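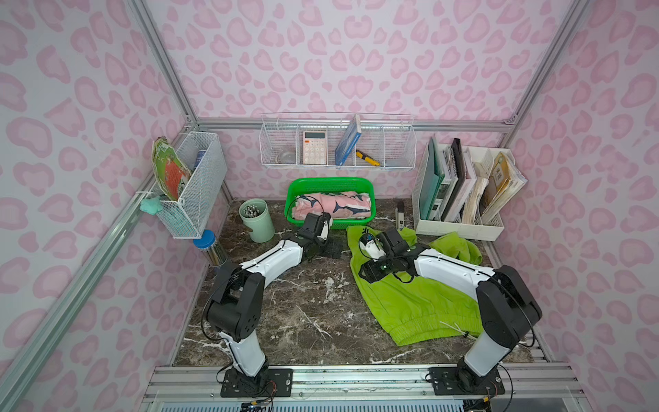

Soon-im Bae

FOR IMMEDIATE RELEASE

Jundden, 25/02/2020

Siruva to introduce two-armed handling stations at Jundden garment centre

Siruva, the garment care and returns company, will begin using two-armed robotic handling stations at its Jundden centre this year, following a workplace agreement with staff representatives. The stations, known as Dosent, will take on part of the picking up, spreading and folding of lightweight garments that is now done entirely by hand.

The Jundden centre employs 127 people across receiving, inspection, repair, folding and dispatch. Under the agreement, no permanent position will be made redundant as a result of the program, and employees in the folding section will be offered paid training and first access to the new roles it creates.

"Folding has always been the section where people report the sorest shoulders and wrists at the end of a shift," said Valtteri Riihimäki, General Manager of Operations at Siruva. "We have rotated the roster and raised the benches, and both have helped. What we have lacked is a way to take a share of the repetition off our people altogether. Dosent gives us that option for a defined range of garments."

Each station has 2 arms mounted on a rail along the front of a small enclosed bench. Garments are placed on the bench loose and unsorted, in the state in which they normally arrive. Development work at Jundden has concentrated on soft and slippery fabrics, which change shape every time they are lifted and which have historically been difficult for machines to handle.
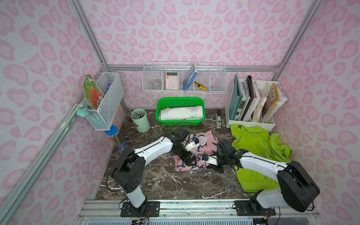 Dosent station: both grippers on a pink printed cloth.

The stations have been developed with Salcedo, an engineering firm specializing in handling equipment for small and mid-sized workplaces. Salcedo's engineers have worked alongside folding staff since October, and several changes to the equipment came directly from the floor. Operators asked that ordinary items such as baskets and stationery remain within the bench area during development, on the grounds that no bench at the centre is ever completely clear.

"Our first instinct was to present the arms with one garment at a time on a bare surface," said Abilio Llorente, Lead Engineer at Salcedo. "The operators told us quite firmly that this would teach us very little about their work. A shirt is usually lying against another shirt, or half under something. We rewrote the work plan after the first week and we are still grateful for the advice." 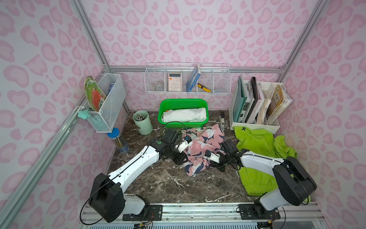

A total of 300 hours of paid training time has been set aside for the first intake of station operators. The training covers safe start-up and shutdown, recognizing a poor grip, clearing a stalled garment, and recording faults in a form that engineers can use. Operators will have full authority to stop a station at any time without seeking a supervisor's approval, and stoppages will not be counted against individual or team performance.

Pay classifications have also been reviewed. Employees who complete the training will move to a new station operator classification with a higher hourly rate. Those who prefer to remain in hand folding may do so, and Siruva expects hand folding to continue indefinitely for structured jackets, knitwear, beaded items and anything flagged for repair.

Reinaldo Magalhães, who represents folding section employees on the centre's workplace consultation group, said members had entered the discussions with reservations.

"People wanted to know what happens to their hours, and they wanted it in writing," Mr. Magalhães said. "We have that now. There are still open questions for our members, mainly around pace. A person working beside a machine should not end up working to the machine's schedule. The agreement gives us a formal review of that, and we intend to use it."

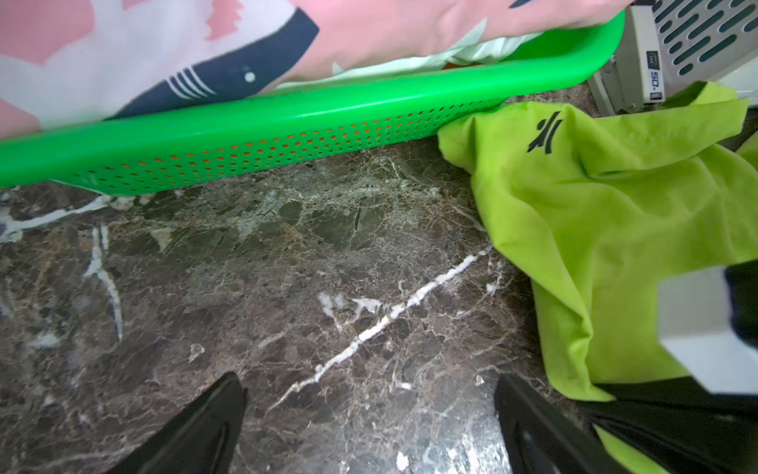 That review will be carried out in 2 stages. The first will consider workload, noise and reported discomfort among employees working next to the stations. The second will consider garment quality, including creasing and snagged seams, as well as the number of items returned to hand folding. Findings from both stages will be provided to all employees at Jundden before any decision is made on extending the program to other Siruva sites.

Corrado Mancuso, Siruva's Director of Health and Safety, will oversee the review. Employees may submit comments in writing or through their section representative - anonymously if they wish - for the duration of the program.

Customers will see no change to drop-off arrangements, turnaround times or prices as a result of the introduction of the stations.

Media inquiries: Soon-im Bae, Corporate Communications, Siruva

- 30 -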